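Visit report: Abeysekara garment care and folding workshop

Filed under: Visits, Household textiles

I went to the Abeysekara workshop on a Monday in December, on the open day they hold for people in the laundry and linen trade. The company runs a wash-and-fold service for apartment blocks on the east side of town, and in the past two years it has added an in-home service in which staff sort, fold and put away clothing at the customer's place. The in-home side was what I wanted to look at. The wash side has been covered in these pages before and has changed little.

Getting there

The building is at the back of the Prinley industrial park, behind a tile wholesaler. The signs stop at the second gate. Visitors should keep left at the weighbridge and park along the fence. The entrance is up a short ramp, which is also used for the carts, so wait for the light.

Sign-in was quick. Closed shoes are required in the wash hall and ear plugs are available from a dispenser by the door. There were 25 of us, split into two groups. My group was led by Sumaiya Jayasinghe, who manages training for the in-home service and previously worked in hotel linen. She speaks fast and answers questions with numbers, which suited me.

The wash hall

Incoming bags are weighed, tagged and opened on a steel sorting table. Sorting is by color first, fiber second and soil level third. On the day of the visit the intake board showed 1,404 items by ten in the morning, with the apartment rounds still out.

Dark cotton knits get their own line. They are turned inside out, washed cold and spun at a reduced speed. Printed tops go in the same loads. Jayasinghe said that most complaints in the first year concerned prints that had cracked or stuck to themselves, and that nearly all of those were traced to dryer temperature. Printed items now come out of the dryer slightly damp and finish on flat racks.

The racks are built in-house from square tube and nylon mesh, 20 to a bay. The mesh is tensioned with turnbuckles at two corners only, and several of the older ones sagged in the middle. A sagging rack leaves a curve in a hem. I mentioned this and was told that replacements were on order from Treteck, a local metal shop.

Lint handling is good. Each dryer has its own drawer and the drawers are emptied by the clock instead of by load count. The floor behind the machines was clean enough that I could read the paint marks.

Folding room

The folding room has eight tables, all adjustable for height. The standard shirt fold is a third-third-half with the sleeves laid straight down the back. For T-shirts the finished packet is the size of a sheet of letter paper. Staff learn it with a plastic template and drop the template after a week or so.

Hooded tops are treated separately. There are two methods in use:

Flat method. Lay the garment face down, hood extended. Bring each side to the center line, sleeves folded back along the body. Fold the hood down over the shoulders. Fold the hem up to meet it, then fold once more.

Pocket method. Same start, but the body is rolled from the hem and the roll is tucked into the hood. It travels well and stacks badly.

The workshop uses the flat method for shelves and the pocket method for travel bags. The pocket method is not offered for anything with a large chest print.

I timed one of the staff on the flat method with the stopwatch on my phone. She took a little under half a minute per item and did not appear to be hurrying. The target is 600 items per table per shift, all types combined, which seems reasonable given that much of it is towels.

In-home service

After lunch (rice, dal, a good coconut relish, tea from an urn) we moved on to the home side of the business. The core problem is the work surface. A customer's home rarely has a folding table at the correct height. The dining table is often in use and the floor is ruled out by company policy. That leaves the bed in most cases.

A bed is a poor surface for folding. It is too low for most adults, it gives under the hand, and any crease in the sheet is carried into the garment when you press down to set a fold. Its advantage is area. A top can be laid out at full width with its sleeves open and there is still space for the finished stack.

The training notes deal with this in a sensible way. Pull the sheet tight in the working area only. Keep pillows and blankets at the head and leave them there. Smooth the garment from the collar down with flat hands, checking the print as you go, and do not press the fold until the packet has been moved to the tray. The tray is a rigid board with a cloth face, carried in by the staff member, and it does the job the table would have done.

Black knitwear on a pale sheet is the easy case, as the edges can be seen at a glance and loose threads show up. Black on a dark bedspread is the hard one, and staff are told to lay a light cloth down first.

The example we spent most time on was a black top with white "KISS" lettering near the collar and an orange-and-white graphic lower down, spread on a striped lilac-pink sheet that had a fair number of wrinkles in it. Two of the visitors would have straightened the whole bed before starting. Jayasinghe's view was that the time is better spent on the garment, provided the tray is used for the final press. 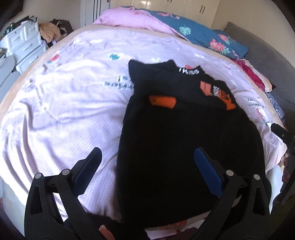 Sorting and putting away

The second half of the home service is storage. The customer fills in a one-page form stating what goes where, and the staff member follows it even when it is inefficient. I saw a stack of completed forms with the addresses removed. Most people want tops sorted by type. A few want them sorted by color. One had asked for a drawer sorted by how often each item was worn, with the list attached.

Shelf dividers are supplied by Trititz and come in two heights. The lower one is adequate for T-shirts. For sweatshirts and hooded tops the taller one is needed, or the stack leans after the third item. The dividers clip to shelves up to an inch thick. On thicker shelves they have to be screwed, and the company will not do this without written consent.

Points from the question session

Fabric softener is off by default. It is added on request, and never for towels.

Prints are folded inward where the fold allows it. Where a fold line has to cross a print, a sheet of tissue goes in between. I asked whether this was done for every item and the answer was no, only for thick rubbery prints.

Sewn-on patches and labels are checked for loose stitching at the folding stage. Anything loose is pinned with a tag and returned unrepaired. A repair service has been discussed but there is no date for it.

Missing items are running at about one per month. The tags are heat-sealed paper, and I would expect a cloth tag to do better. The cost difference is small.

Home visits are booked in two-hour slots. Travel between addresses is not included in the slot, which I was glad to hear – several competitors include it, and the folding suffers.

Notes for other visitors

The wash hall is loud and most of the explanation is given there, so stand near the front. The folding room is the better place for detailed questions. Bring a garment that gives you trouble. I brought a quilted vest and it was folded three ways before we settled on hanging it.

The handout covers the folds with line drawings and is worth keeping. The drawing for fitted sheets has steps four and five reversed in the current printing. The office has a corrected copy at the counter and will photocopy it on request.

The next open day is planned for spring. Book by phone, as the web form was down when I tried it.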